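自宅でできる、施術後の肌のいたわり方 はじめての方のための手引き

4月 文:リュビツァ・ニコライディス
シェア 44 コメント 9
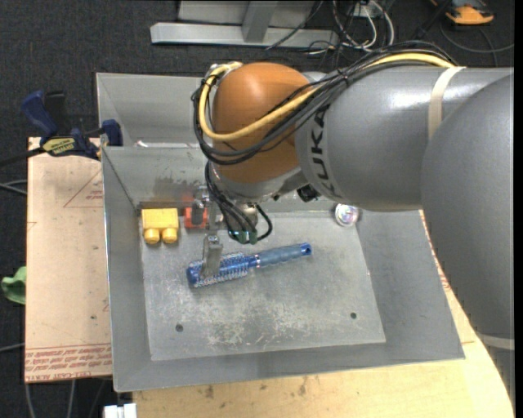

セナド・コレフさんからは、レーザーの翌朝に顔を洗ってよいのかどうか、それだけで三十分も洗面台の前で迷いました、というお便りが届きました。泡立てた洗顔料を手にのせたまま、説明書の紙を探して家じゅう歩き回ったそうです。

そのお気持ち、とてもよくわかります。施術の日はこちらも緊張していますし、帰りぎわに聞いた説明は、玄関で靴を脱ぐころには半分くらい抜けてしまうものですよね。そこで今回は、軽いレーザーやピーリングを受けたあとの数日間を、ふだんロットブリッジの相談室でお話ししている順番のまま、少し長くなりますが書いてみます(お茶でも用意してからどうぞ!)。なお、受けた施術によって注意点は変わりますので、担当の先生の指示がこのページと違うときは、必ず先生のほうに従ってください。

■ 帰宅した日の夜

まず手を洗います。それから、お化粧をしてよいと言われていない方は、そのまま何も塗らずに過ごしてください。ほてりが気になるときは、清潔な薄手のタオルで包んだ保冷剤を、頬に軽く当てては離す、をくり返します。押しつけたり、当てたまま眠ったりはしないでくださいね。

お風呂は、ぬるめのシャワーをさっと。長湯とサウナ、それからお酒は、この日はお休みです。髪を洗うときは、できれば上を向いて、シャンプーが顔に流れてこないようにします。わたしは昔、これが面倒でいつもどおり下を向いて洗い、額がひりひりして大後悔したことがあります。

枕カバーは洗いたてのものに替えておきましょう。出かける前に替えておくと、帰ってからが本当に楽です。

■ 翌朝の洗顔

さて、コレフさんの迷われたところです。洗顔の許可が出ている場合は、ぬるま湯で、こすらずに洗います。洗顔料は香りの強くないものを少なめに取り、よく泡立てて、泡だけを肌にのせるつもりで。すすぎは手ですくったお湯で行い、シャワーを直接顔に当てるのは避けてください。

拭くときは、やわらかいタオルを広げて顔にそっと置き、水気を吸わせます。ごしごし往復させるのがいちばんいけません。頭ではわかっていても、急いでいる朝ほど手が勝手に動いてしまうので、わたしはタオルを二つ折りにして両手で持つようにしています。こうすると不思議とこすらなくなるんです。

■ 保湿

洗ったら、なるべく間をあけずに保湿をします。化粧水をいくつも重ねる必要はなく、低刺激のクリームか、処方された軟膏があればそれを。量の目安はよく聞かれるのですが、塗ったあとにティッシュを当てて、ふわっと貼りつくくらいで十分です。

ビタミンC、レチノール、角質ケアの入った美容液は、赤みや皮むけが落ち着いて、担当の先生から再開してよいと言われるまで引き出しにしまっておいてください。高いものほど使いたくなりますよね、ええ、わかります。

■ 日差しのこと

施術後の肌は、いつもより日差しの影響を受けやすくなっています。朝8時にゴミを出しに行くだけでも、つばのある帽子をかぶりましょう。日焼け止めは、塗ってよいと言われてから、刺激の少ないものを塗ります。汗をかいたら塗り直しです。曇りの日も、窓ぎわでお仕事をされる方も同じですよ。

■ かゆみ、かさぶた、皮むけ

細かい皮がむけてくると、どうしても触りたくなります。でも、ここだけは我慢してください。はがすと、色が残ってしまうことがあります。かゆいときは、かかずに、先ほどの包んだ保冷剤を少しだけ。爪を短く切っておくのも、地味ですが役に立ちます。

■ すぐに連絡していただきたいとき

・痛みや腫れが日ごとに強くなる
・水ぶくれができた、膿が出ている
・熱が出た
・赤みがだんだん広がっていく

こういうときは様子見をせず、施術を受けたところへお電話ください。夜に気づいて迷ったら、夜間の窓口でもかまいません。「こんなことで」と遠慮される方がとても多いのですが、早めに声を聞かせていただけるほうが、受ける側もありがたいのです。電話の前に、施術を受けた日と、いま塗っているものの名前を紙に書いておくと、お話がすっと進みます。

次回は、パナギオティス・ミロシェヴィッチが、眉まわりの施術のあとのお化粧について書く予定です。

コメント 9 シェアする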